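Modura 形状积木套装 使用说明
第3节 摆放与排列

本节适用于带木垫板的套装。没有垫板的请直接看第4节。
修订:Marlina Wibisono,2019年12月23日

3.1 开始之前

1. 找一张稳的桌子。折叠桌不行,腿会晃。
2. 积木全部倒出来,先倒在托盘里,别直接倒木板上。边角磕木板会留印子。
3. 对照包装里的清单查一遍。缺件请在10天内联系Haslam售后,报货号3753。
4. 木板正反都擦一下。干布就行,

注意:木板是几块拼起来的,表面能看到拼缝,属正常。木纹深浅每块不同,不换货。
小心:拼缝处别用刀片刮。别泡水。别放暖气边上,会翘。

3.2 放木板

1. 木板平放,四边都要落实。用洞洞板当台面也可以,先看一眼板下有没有漏掉的挂钩或螺丝。
2. 按一按四个角。有翘就垫薄毛毡,毛毡不随套装提供。
3. 较长的一边朝自己还是朝外都行,看桌子大小。孩子坐着够不到远端的,把木板转过来。

3.3 排成一列

第一次玩建议排一列,不要堆高。先认形状,颜色以后再说。

1. 从远端开始,靠木板一侧放第一块。
2. 第二块贴着第一块放。碰到就行,不用压紧。
3. 一块一块往自己这边排,排到手边为止。
4. 圆柱立着放。横放会滚。
5. 星形平放最稳。尖角对尖角容易歪,转一下角度在放。
6. 排歪一点没关系,最后用手掌侧边轻轻推一下。太直反而容易一碰全倒开。
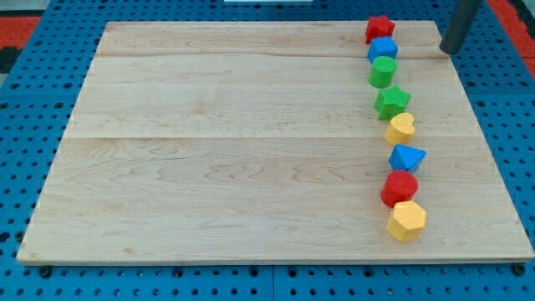 图3-1 靠右侧排成一列,远端从红色星形开始

注意:颜色顺序随意。同一形状可以有不同颜色,同一颜色也可以有不同形状,孩子问起来正好讲这个。
小心:最远那块别探出木板边缘。掉地上星形的尖角最先磕坏。

3.4 变化玩法(可选)

按颜色:只改顺序,位置不动。红的归红的,蓝的归蓝的。
按形状:先挑星形,再挑方块,剩下的随便排。
记忆:大人抽走一块,孩子说少了哪个。开始时只排3块,熟了再加。
摸一摸:积木表面有细颗粒感,闭眼也能玩。指甲长的先剪。

Dewanti Purba老师的班上是两人一组,一人报形状一人摆,换手再来。家里两个孩子的可以照做,抢起来就分两列。

3.5 收起

1. 先收积木,后收木板。顺序反了会滚一地。
2. 积木有灰用微湿的布擦,晾干再入袋。颗粒缝里的灰用软毛刷,旧牙刷也行,硬毛的不行。
3. 木板竖着靠墙存放,拼缝处不要压重物。
4. 每年10月前后天气转干,把木板拿出来看看拼缝,有开裂就停用,联系售后。

小心:3岁以下儿童须有大人在旁边。袋子上的抽绳收好。

常见问题

积木在木板上打滑:木板上有灰,擦干净。还滑就换一面。
少了一块:先翻袋子底,再看沙发缝。确实丢了可以单配,写明形状和颜色,只写“蓝色那个”我们没法发货。
木板有味道:通风放两天。别喷香水,别用精油擦。

补件登记请写 Aisyah Rahman 收,附货号及购买凭证。第4节为无垫板套装的摆法,第5节为Woma收纳袋的折叠方法。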